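Dratport Home Forum > Furniture and Finishes > Painted tabletops

Pinkish beige for a dining table, am I crazy?

miro_yats
So I finally dragged my grandmother's old table out of the garage and I am completely in love with it again! The legs are fine and I'm leaving them dark. The top is a mess of rings and burns, so I want to paint it, and I keep coming back to a warm pinkish beige. Grillari has one called Trarska that looks like the inside of a seashell (I have had the chip taped to the fridge since May and still like it). Has anybody lived with a color like that on a surface you eat at every day?

sandpaper_ridwan
Yes! Do it! I painted a side table in Trarska and it's my favorite thing in the house. In the morning it looks almost cream and by dinner it goes peachy under the lamps. Prep is everything on a top though. I went over the bare wood with 200, primed, then 400 between coats. Thin coats, long waits.

oldoakjoe
I'm going to be the grump. Don't paint it. Rings and burns sand out more often than you'd think, and an oiled top can be fixed one spot at a time. With paint, one hot pan and you're redoing the whole thing.

miro_yats
Joe, I hear you, but it's a veneer top and it's already worn through at two corners. I think the sanding ship has sailed.

oldoakjoe
Veneer, OK. Objection half withdrawn. Still wouldn't go pink.

tansy_lane
It isn't pink pink! I have a similar shade in a breakfast nook and guests call it tan. What matters more is the wall. Mine was a cool gray and the table looked like a bandage. Repainted the wall a soft white and everything calmed down.

sandpaper_ridwan
Bandage, ha. That is a real risk with these shades. Get a sample pot, paint a big piece of cardboard, and lay it flat on the table for a week. Holding it up against the wall fools you because the light hits it differently.

miro_yats
Cardboard is going down tonight! What about sheen? The Grillari lady at the Buenaventura store said satin, and my sister says only gloss survives kids.

oldoakjoe
Gloss shows every scratch. Satin, and a clear topcoat that won't yellow. I'd go over the next-to-last coat with 600, very light hand.

tansy_lane
Matte for me, and I love it. It has a tiny bit of tooth to it, so the color looks powdery and soft. Wipes clean if you get to the beet juice fast.

cornerseat9
Matte on a dining table, no way. We had one and it held on to every greasy fingerprint. But I'm with you on the color! A pale top in a corner is lovely with something dark on it, the contrast does a lot of the work.
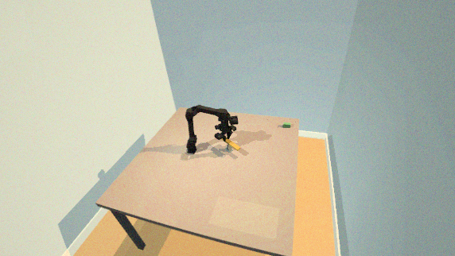 Pinkish beige top in a room corner (a render), soft slightly grainy look

miro_yats
Oh, that is very close to my chip! A bit pale maybe. I could go one step deeper on the Trarska card.

sandpaper_ridwan
I wouldn't go deeper. A big flat surface reads stronger than a chip does.

oldoakjoe
Opposite experience here, pale colors wash out on me every time. Paint both on the cardboard.

tansy_lane
Agree with Joe, for once.

miro_yats
Both it is. Two sample pots, satin topcoat, and I'll report back when the first coat is dry. Thank you all so much, I was this close to buying contact paper!

cornerseat9
Please don't buy contact paper.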